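Liltow Community Kitchen
Progress report to the Gindero Fund
Sunday, May 9, 2021

Hi everyone at Gindero,

Second report of the year, and a much cheerier one than the note I sent in February, when all I had to show you was a pile of takeaway cutlery and a quote for shelving. The cutlery is still with us, I'm afraid, but now most of it has a home!

Quick reminder of what the money is for. You gave us funds to sort out the utensils and small gear in the Liltow kitchen so that the Thursday cooks can set up without emptying every drawer first. The cooking side was never the trouble. It was always the bits and pieces: spoons with no forks, skewers poking through plastic bags, lids that belonged to something we gave away years ago.

So, what's been done. The drawers along the back wall have been emptied, wiped and relined. We went through the lot over 5 sessions and kept 100 clear plastic spoons, which sounds like plenty until you've fed a full room laksa and then dessert. Another 39 went in the recycling with cracked handles. The long-handled things now hang on the wall by the window, where you can grab them from the sink or the bench, and the cutting board leans up beside them. I've wanted that for ages (I'm short, and the old hook was not).

Sorting happens at the white table with the cloth over it. Spoons get done one at a time, checked for splits, then put in with their own kind, and the thin sticks are kept in a bundle so they stop wandering off. It's slow going but weirdly pleasant once you get into it. 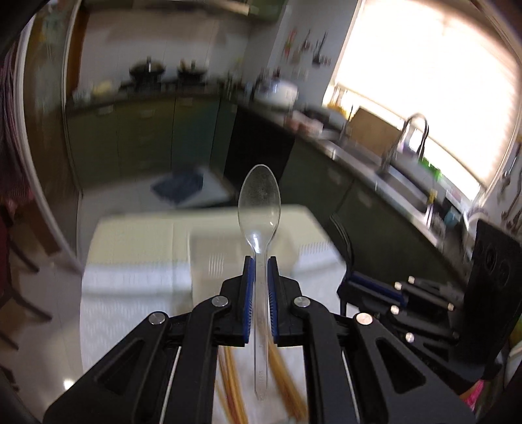
One of the Thursday cooks wrote in the kitchen book that she'd found a serving spoon on the first try for once, and could we please keep the plastic ones away from the stove end, as two have already gone soft near the woks. Fair call. They'll move to the drawer closest to the door before the next cook-up.

Money next. The liners and hooks came from Salgado and were a bit under what we'd budgeted. The Watus tubs were a bit over, and delivery took 17 days, so the labelling has slipped. I'd like to put the leftover from the hooks towards a second set of tubs if you're happy with that. Just reply to this and I'll file it with the receipts.

Still to do: labels on every drawer, a proper spot for the rice paddles, and a decision about the mismatched chopsticks. Almost half of them have no partner. I'm leaning towards using them as plant stakes out the back, but there's been some grumbling.

Receipts are attached in one file. The next report will come once the labels are up, and you're welcome to drop in for a feed before then. Thursdays, any time after the rice goes on.

Cheers,
Liltow kitchen coordinator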